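Why Does Fruit Go Brown and Squishy?
The Ponitz Kitchen Science Pages, for readers who are about as tall as the fridge door handle

Somewhere in your house there is a banana nobody wants. It was yellow once. It had prospects. Then it got a freckle, and another freckle, and your brother said he would have it tomorrow, and now it is the colour of an old boot and everybody walks past it without making eye contact.

What happened to it? Quite a lot, and most of it on purpose.

Fruit has a plan

A fruit is a package for seeds. A plant can't walk, so it can't carry its seeds down the street and find them a nice spot of dirt. It has to get an animal to do the carrying. The plant's trick is to wrap the seeds in something delicious and wait for a bird or a bat or a possum to eat the lot, wander off, and leave the seeds somewhere else. (Yes, that way. We all know how. Let's move on.)

The trouble is timing. If the animal eats the fruit before the seeds are ready, the plant has gone to a great deal of bother for nothing. So a young fruit is hard, sour and usually green, which makes it difficult to spot among the leaves and not much fun to chew if you do. When the seeds are ready, the fruit changes colour, goes soft and turns sweet. We call that ripening. The possum calls it dinner.

The smell that isn't much of a smell

A lot of fruit uses a gas called ethylene to get ripening started. You say it ETH-uh-leen. Fruit makes it inside itself and lets it leak out into the air. You can't see it, and at the tiny amounts coming off your fruit bowl you won't smell it either.

Ethylene tells the fruit to get moving. Starch, which tastes like chalk and disappointment, is turned into sugar. The stuff that glues the fruit's cells firmly together starts to come apart, so the flesh goes soft. Green colouring breaks down and other colours show up in its place.

Now here's the nosy part. The gas drifts. One ripe banana sitting beside an unripe avocado is leaking ethylene all over it, and the avocado takes the hint. Fruit is very easily influenced.

Who carries on and who gives up

Some fruits keep ripening after they have been picked. Bananas do, and so do avocados, tomatoes, pears, peaches, mangoes and kiwifruit. You can bring them home hard, leave them on the bench and they will get on with it by themselves.

Other fruits stop when they are picked. Oranges, mandarins and lemons are like this, and so are grapes and strawberries. A sour orange will sit in your kitchen for a fortnight and at the end of it you will have an older sour orange.

Avocados are the odd ones. They don't ripen on the tree at all. An avocado can hang up there for months, fully grown and hard as a cricket ball, and it won't start to soften until somebody picks it. After that it behaves like a rock for days, is perfect for what feels like one afternoon, and then it's brown inside. People have written songs about smaller tragedies.

So what is the brown?

There are two sorts of brown, and they get mixed up a lot.

The first sort is the brown you get when you cut fruit open. Slicing an apple or a banana breaks open its cells, and things that were kept in separate compartments spill together. Air gets in as well. A helper chemical called an enzyme goes to work, and the cut part turns brown. A squeeze of lemon juice slows it down, because that enzyme doesn't work well in acid.

The second sort comes with old age. A banana's skin goes spotty, then blotchy, then nearly black as its cells break down. The inside may still be perfectly fine, and it's sweeter than it ever was when it was good-looking.

With some avocados, a dark skin is only a sign of getting ripe. The pebbly kind starts out green and turns a purplish black. The smooth green kinds stay green the whole time and make you guess.

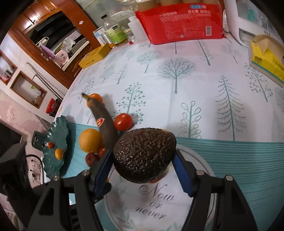

A dark avocado like that one could be ripe, or it could be well past it, and the colour alone won't settle the argument. The banana has gone much further down the road, and I would be getting the flour out.

Recep Ekinci writes that at his place they never squeeze an avocado in the middle, they press very gently up near the stem with a thumb, and if it gives a little it's ready. He adds that his children squeeze everything in the middle anyway, and that he has eaten a great many bruised avocados as a result.

He's right about the squeezing. A bruise is a patch of broken cells, and you have already read what happens to those.

Try it: the paper bag race

You will need 2 hard avocados, a ripe banana, a paper bag, and a grown-up who won't eat the experiment.

Put one avocado in the bag with the banana and fold the top over. Leave the other avocado by itself on the bench, well away from the bag. Keep them both out of the sun.

Every day, press each one gently near the stem and write down how it feels. Make up your own scale. Mine goes from "rock" to "oh dear". Try not to press so often that you win the race with your thumbs.

The bag traps the ethylene, so the avocado inside usually softens first. If yours doesn't, write that down too. Scientists have to put up with this sort of thing constantly.

Can you still eat it?

Soft and brown is often fine. A black-skinned banana can go into banana bread, pancakes or a smoothie, and you can freeze it if you peel it first. Don't skip the peeling. A frozen banana in its skin holds on to it like a winter coat.

Fuzzy is another matter. Mould on soft fruit can have threads running down where you can't see them, so don't cut around it. If it's furry, leaking or smells like the bottom of a school bag, ask a grown-up and then take it to the compost, where the worms are much less fussy than your brother.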